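The Order of the Rail: Why the Humble Hanger Deserves Another Look

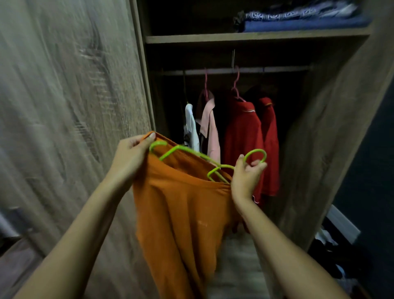

A Small Object with a Large Share of the Work

The clothes hanger is seldom chosen with care. Most households acquire theirs by degrees: a handful left behind by a previous tenant, several brought home from the dry cleaner, a bundle bought in haste before guests arrived. The result is a rail on which wire, wood and plastic hang at different heights, and on which no two garments sit in quite the same way.

Manufacturers of bedroom furniture have begun to take the matter more seriously. Prodton, which supplies fitted interiors to housing providers, now issues a short guide to hanging with every wardrobe it delivers. Bukora, a maker of plastic hangers, has reduced its catalogue to 2 shapes, one for adult clothing and one for children's, and sells them in packs of 100. Both firms report that customers ask more questions about the inside of the wardrobe than they once did about its doors.

Neckline First, or Hem First

The usual fault in hanging a T-shirt or a loose dress lies at the collar. A hanger pushed down through a narrow neckline stretches the ribbing, and after a season of such treatment the collar no longer lies flat. Bringing the hanger up from the hem takes a few seconds longer and spares the stitching. Where the neck opening is wide, the quicker method does little harm, provided that one shoulder of the hanger is eased in before the other and the fabric is held at the top edge while this is done.

Plastic hangers are well suited to light cotton. They weigh little, they wipe clean and they do not mark the cloth. Their weakness is their smooth surface, from which wide necklines tend to slide. Notched shoulders answer the problem in part. Bright colours, lime green among them, have the practical merit of showing up in a dark interior, where a brown or black hanger is easily lost between two coats.

Jackets and heavy knitwear are another matter. A jacket needs a broad, shaped shoulder, and knitwear is better folded and laid on the shelf, where its own weight cannot pull it out of shape.

The Space Behind the Door

A standard hanging compartment in the Katex range measures 620 millimetres from front to back. This allows an adult hanger to sit square to the rail without its end brushing the door. Shallower wardrobes, common in older flats, oblige the owner to angle every garment, and sleeves are regularly caught when the door is closed.

The shelf above the rail deserves equal attention. It is best kept for articles used a few times a year, such as spare blankets, and should not be loaded so heavily that it bows.

Wood-grain finishes remain the preferred choice for doors and interiors alike. Of the 238 households that replied to a questionnaire circulated by the Valcárcel furniture showroom, the greater number favoured a greyish-brown grain over plain white, and many asked for the shelf to match the door.

A Routine for the Change of Season

The showroom advises its customers to empty the rail completely twice a year. Each garment should be inspected for pale spots, loose hems and missing buttons before it is returned. Clothes that need washing or mending are set aside at once. Those that remain are hung with every hook facing the same way, long items at one end and short items at the other. Surplus hangers should be taken out of the wardrobe altogether, as they tangle with those in use.

The work is best done in daylight, with the doors fully open and the bed cleared to receive the clothes. An ordinary wardrobe can be finished in a morning, and Wednesday is the day on which the showroom's own display rails are put in order.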